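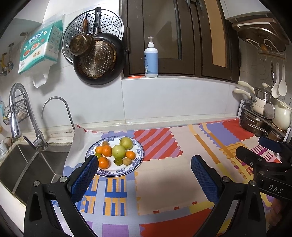
How long can fruit sit out on the kitchen counter before it has to go in the fridge?

Depends on the fruit. Oranges and other citrus are fine out for a week in my kitchen, a bit less in July when the room heats up, and anything soft or already ripe gets eaten in a day or 2 or goes in the fridge. If you press near the stem and it gives, that one is breakfast.

I get asked that more than anything else since I started putting my kitchen up on this page, so it gets the top spot! Welcome to the counter gallery. It's a short one this time, just the fruit plate, but I have plenty to say about it (you know me by now) and I've put the notes underneath, one little caption at a time.

The plate
Round, white, with a blue floral rim. I love a blue rim with oranges, I really do. I tried a plain glass bowl for a while and everything at the bottom went soft before I ever saw it, so now it's a plate, always a plate. You can turn things over in the morning while the coffee is going and catch a bad spot before it spreads to the neighbors.

The oranges
Orange citrus in more than one size, because I buy them loose and grab whatever feels heavy. Heavy means juicy, or that's what my friend Kartini Nair taught me, and she has never steered me wrong on fruit. Big ones for cutting up, small ones for pockets and lunch bags.

The big yellow-green ones
These get all the questions. They're the largest things on the plate by a good stretch and I give them the space near the middle and the back, then tuck the rest in around them. If you start with the little ones you end up chasing them across the counter - ask me how I know.

The little ones
A couple of small green fruits and a couple of brownish-tan ones, filling in the gaps. I like a plate with some odd colors in it. All orange looks like a store display, and the green makes everything else look brighter.

The tablecloth
Yes, on the counter! It's a patchwork print with red and pinkish-purple diagonal stripes in one part and blue and yellow-orange stripes on pale blue in another, and then quieter beige bits in between. I found it at Furnstead on a rainy afternoon, folded up at the bottom of a bin, and I'd paid for it before I had any idea where it would go. Our table is round and the cloth is very much not, so onto the counter it went. It covers most of the length and hides a scorch mark I am not going to discuss.

Washing it: 60 minutes on the gentle cycle, cool water, and I hang it over the shower rail. Savita Chauhan wrote in to ask if the colors run. Mine haven't, but I did the first wash on its own with an old white sock to be safe, and the sock came out white.

The wall
White tile, same as when we moved in. I had big plans for a deep green and got as far as holding sample cards up to it. Then the cloth came home and I went right off the idea. White lets the busy stuff be busy. It wipes down fast too, and with the amount of juice I squeeze that matters a lot.

A few bits from the mailbag
Wagner Coutinho wanted to know if I wash the fruit before it goes on the plate. I don't, I rinse each piece when I'm about to eat it. Washed fruit that isn't dried all the way goes moldy on me, especially around the stems.

Eetu Kettunen asked if bananas are allowed. They have their own hook on the other side of the room! They ripen everything near them and I like my plate to last till the next shopping trip.

And somebody asked what to do with the peels. I dry orange peel in a low oven with the door cracked, then keep it in a jar for tea. 28 minutes was too short last time and the pieces were still bendy, so I put them back in and kept checking.

Next up is the spice shelf, once I've wiped the turmeric off it. Send me your own fruit plates in the meantime, chipped ones very welcome.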